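Bracket Handling Cell: Frequently Asked Questions

Wemside Technical Workshops, Zivthorpe site

The answers on this page apply to the small bench cell used for handling aluminium brackets from an open cardboard tray. They are intended for staff and trainees who set up the cell, carry out routine care or report a fault. Questions not covered should be sent to the cell supervisor, Tomos Phillips.

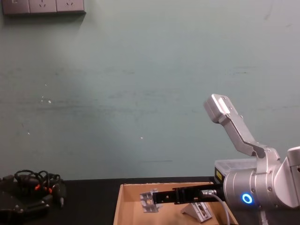
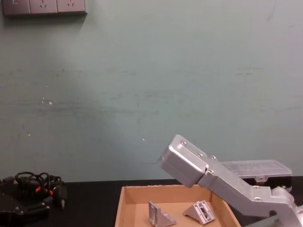 The bench cell, with two brackets in the tray.

Who may set up the cell?

Any member of staff who has completed the Watkins induction may do so. Trainees may set up the cell under supervision. The induction is held each November and at other times by arrangement.

Where should the tray be placed?

The tray is placed flat on the bench, within reach of the arm, with its open side facing upwards. The near left corner of the tray is the reference point for all taught positions. It should be 265 mm from the front edge of the arm's mounting plate and square to it. Please measure with the steel rule kept in the cell drawer and do not judge the distance by eye.

May a different box be used?

A replacement must have low walls and a flat floor. If the walls are higher than those of the current tray, the approach height must be taught again before the program is run. Trays with torn or bowed sides should be recycled.

How are the brackets to be laid out?

Brackets may stand upright or lie tilted, but they must not touch one another. The program holds separate pick positions for each case, and the operator selects the correct one at the start of the run.

How is the gripper checked before use?

Open and close the gripper fully at reduced speed with the tray empty. Both fingers should move smoothly and meet evenly at the tip. Wipe them with a dry cloth. Oil must not be applied to the fingers, as it will transfer to the parts. If the fingers do not meet evenly, stop and record the fault.

How should the gripper cable be routed?

The cable must have enough slack for the wrist to turn through its full range. Move the arm slowly to each taught position and watch the cable throughout. It should not pull tight at the connector or catch on a tray wall. Cable ties may be used on the arm links only, never across a joint.

How often should the fixing screws be checked?

The screws on the arm links are checked after every 8 hours of running, using the torque driver assigned to the cell. A screw found loose on two checks in succession should be replaced and entered in the log.

The arm stops short of the bracket. What should be done?

Check the tray position first, as this is the most frequent cause. If the tray is correctly placed, return the arm to its home position and compare the joint readings with the card in the log book. Where they differ, the positions must be taught again by an authorised person. Operators should not correct the fault by moving the tray.

May the cell be left switched on overnight?

No. Return the arm to home, shut down the controller and isolate the supply at the wall.

Whom should I contact about repairs?

Mechanical faults are dealt with by Győző Oláh at the Prirncombe stores, extension 276. Please quote the log page and leave the cell isolated until he has replied. Replacement gripper fingers are ordered on form 678, which must be signed by the cell supervisor.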